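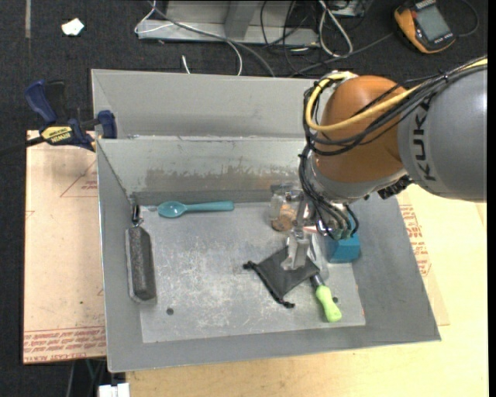 The picking bin at the Pretstead open day, gripper over the black pouch.

Subject: Re: [clevel-list] Anyone going to the Pretstead thing?

Went. Report follows, as threatened.

On an evening in December, somebody on this list wrote:

> Pretstead is having an open day for the bin picking cell and I can't
> make it. If anyone goes, could you find out (a) whether it handles
> soft stuff or just nice square boxes, (b) what happens when it
> misses, and (c) whether Soomro would let us borrow time on it for
> the Clevel parts. Also whether there is parking. The last open day
> there had 600 people signed up and one driveway.

Taking these out of order, there is parking. It is a field. Wear the other shoes.

The doors opened at 5 and the first talk was a slide show about Plevemine, the software that picks the grasp points. The slides had a great many arrows. I understood the first four and then watched the room get warm. After that they let us go through to the cell in small groups, and things got better.

If you were picturing a glass box with mood lighting, adjust. It's a KUKA arm over a gray sheet metal bin, and the bin has plainly been in some fights. The floor of it is scratched all over, worst in the middle, and there's a big scuffed patch on the back wall. I found this more convincing than the slides. There's an Irwin clamp on the edge of the bin, a multimeter lying on the carpet behind, and plenty of cable. I have been telling my own boss for years that our bench looks normal, and I now have evidence.

On (a): yes to soft stuff, with an asterisk. The picture at the top has the gripper right over a black drawstring pouch, and the pouch was the star of the evening. It's limp, it's black, and it has cords, one with a knot in it, so it's about as far from a nice square box as you can get without using soup. It was keeping company with a tool with a lime-green handle, a teal spoon, a long dark brushy thing up against the left wall and something blue and boxy near the arm. There was a clear container in there too, and some shiny see-through plastic, which I'm told is the stuff that ruins everyone's week. Depth cameras don't care for it.

While my group was watching, the arm went for the pouch, got it, held it up for a moment like a cat with a sock, and put it down again. The next try it came up with a good pinch of nothing. The third try was fine. They claim 18 seconds a pick when all goes well. I didn't time it, and I'd want to before I repeated that number to anybody with a budget.

On (b): when it misses, it goes back up, thinks, and tries from another angle. There's no drama. If it keeps missing, it leaves that item alone and goes after something easier, a policy I also follow. Somebody in my group asked whether it learns from its mistakes. The person running the demo said "we do," and moved on to the next question.

On (c): Soomro will rent time on the cell but they want a list of the parts first, and they want the parts themselves two weeks ahead. The half-day rate is 500, which covers one of their people standing next to you with a hand near the stop button. I asked if it was cheaper without the person. It is not offered without the person.

My own view is that the Clevel housings would be fine and the Clevel gaskets would be a comedy. They're thin, they're floppy and they lie flat on the bottom, and every item I saw it pick had some height to it. If we do this, I'd send the gaskets anyway, so we find out on their floor before we find out on ours.

Two things I didn't get an answer to: how often they have to recalibrate after somebody bumps the bin, and whether Plevemine needs a network connection to run. If anyone else from the list was in a later group and asked, please post it.

The cookies ran out before the second talk. I took no part in that.

If you want your parts on the list for Soomro, reply to me off list with sizes and weights. Photos help. "Smallish" is not a size.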